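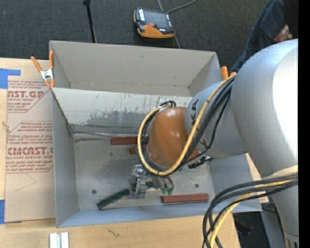

Brodgate Open Work Box, Gray

Sold by Espinoza Supply

The Brodgate is an open-top cardboard box for tabletop work. It is gray inside, with tall walls that lean outward toward the rim, and it has no lid. People use it to hold loose pieces while they sort, paint or pack them, and it takes the place of a tray where a tray would let things roll or slide onto the floor.

It ships flat. You fold it up on the table, clamp the walls where you want them, and it is ready to use.

What it is for

The box suits small solid items that get handled a lot: building blocks, game pieces, sample parts, hardware in bags, craft supplies. Blocks can lie on the floor of the box in any direction with space between them, and a hand or a tool can reach in from the top. The flared walls leave more room at the rim than at the floor, so you can come in at an angle from any side.

Many customers also use it as a paint box. Put the piece inside, paint or spray it, and the walls take most of what misses. Spatter and scuffs on the inside do not affect how the box works, and a marked box is still good for sorting. Let fresh paint dry fully before you put anything in that you want to keep clean.

The Brodgate is a work box. It is not meant for shipping, for stacking, or for storing food. Do not stand heavy tools in it overnight.

Specifications

Color: gray
Material: cardboard
Wall height: 9 inches
Top: open, no lid
Walls: flared
Supplied: flat
Pack sizes: single, or bundle of 5
Clamps: sold separately
Contents: the box only. Blocks and other items are not included.

Setting up

Clear a space on the table a little wider than the box. The walls lean out, and the rim takes up more room than the floor does.

1. Lay the sheet down with the gray side up.
2. Crease each fold line by hand before lifting any wall. A ruler edge helps on the long ones.
3. Raise the walls and tuck the corner flaps.
4. Put a clamp on the rim near each corner that wants to open.

The corners will loosen with use. If a wall starts to sag, move the clamp closer to the corner before you reach for tape. Tape holds well but tears the gray surface when it comes off, and after that the box will not fold flat neatly.

If the floor bows up in the middle, turn the box over and press along the creases again. This usually happens when the box was folded in a damp room.

Fastening to a table

On a smooth table the empty box can shift when you reach in and push against the floor. For most jobs a bit of weight inside is enough to keep it still. If you need it to stay in exactly the same place, make a small hole near each of 2 corners of the floor and use them to fasten the box to a board. Small parts can drop through a hole in the floor, so cover it on the inside if you are working with screws, beads or anything of that size.

We do not punch the holes at our shop. Customers want them in different places.

Clamps

Any small spring clamp that opens wide enough for a folded cardboard edge will fit. We stock an orange one with a metal center under the name Brullport. It has a light grip that will not crush the rim, and the color is easy to find again when it ends up under a pile of packing paper.

Two clamps are enough for ordinary use. Set them on the rim toward the corners so the middle of each wall stays clear for your hands. The handles stick out past the wall, so leave space for them if the box sits beside something you do not want to bump.

Brullport clamps are sold in packs of 3. They can go on the same order as the box at no added shipping cost.

Using it for color sorting

The gray surface works well behind strong colors. Reddish-brown and dark green blocks both show up clearly against it and are easy to tell apart. Very dark pieces are harder to see down by the walls, where it is more shaded, and a lamp over the table will fix that. Keep the lamp off to one side so your arm is not between it and the box.

For schools and workshops that run the same sorting activity with several groups, we suggest one box per table and a second box kept folded as a spare. Write the table name on the outside, where paint will not cover it.

Sheet goods and packaging

Leftover flat cardboard, such as the printed cover from an acrylic sheet, makes a good mat to keep beside the box. Use it for finished pieces or wet brushes. It also protects the table top on the side where you lift things over the rim.

Care

Shake out dust and crumbs between jobs. Wipe dry marks with a dry cloth. A damp cloth will lift the surface and leave a dark patch that does not go away. Dried paint should be left alone, as scraping it takes the gray layer with it.

To store, take off the clamps, untuck the corners and fold the box flat. Keep it off concrete floors. A shelf or the gap behind a cabinet is fine.

Replace the box when a corner has torn through or the walls no longer stand up with clamps on. Staining alone is no reason to throw it out. The cardboard can go in with regular recycling if your local service accepts painted board, and some do not.

Related items

Ladenau Low Tray: the same gray board with a short wall, for pieces you want to slide out over the edge. Not suited to painting.

Ladenau Divider Set: slotted cardboard strips that stand on the floor of the Brodgate and split it into sections. The strips come flat and trim with scissors.

Brullport Spring Clamps: orange, pack of 3.

Ordering and returns

Single boxes ship in a flat mailer. The bundle of 5 ships in a carton and may arrive separately from clamps and trays on the same order.

Unfolded boxes can be returned for a full refund within 9 weeks. Once a box has been creased we can only replace it for a fault, such as a split fold line or a missing corner flap. Send a photo of the fault with your order number and we will mail a new one. You do not need to send the old box back.

Stock is usually short in September, when schools order. Bundles go first, and single boxes are normally available through the end of the month.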